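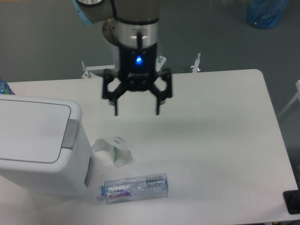
Photo: Faltell

I have a small, stubborn opinion about trash, and it's this: the bin should live on the table. Up top, right where you're sitting, with a lid on it.

I know, I know. My mother would have fainted. But think about how a worktable gets messy! You finish a bottle of water, you lay it on its side, you ball up a piece of paper and drop it next to the bottle, and you tell yourself you'll carry it all over to the can later. Later is usually the next morning (at my house, anyway). A crinkled empty bottle can sit by my elbow for a whole afternoon and I'll just keep working around it.

So last June I put a little white bin with a flat lid on my desk, and I've become kind of a bore on the subject. My sister-in-law says it looks like I'm eating lunch at the dump. Fine! Her table has three mugs on it.

Now, I'll admit a bin within arm's reach doesn't throw anything away for you. I've had paper lying right beside mine plenty of times. And bottles are a pain, they fill a small bin in no time, so I squash them first and screw the cap back on. Here in Girard we get a recycling pickup every other week and I still run out of room.

I'd still take that over walking to the kitchen 40 times.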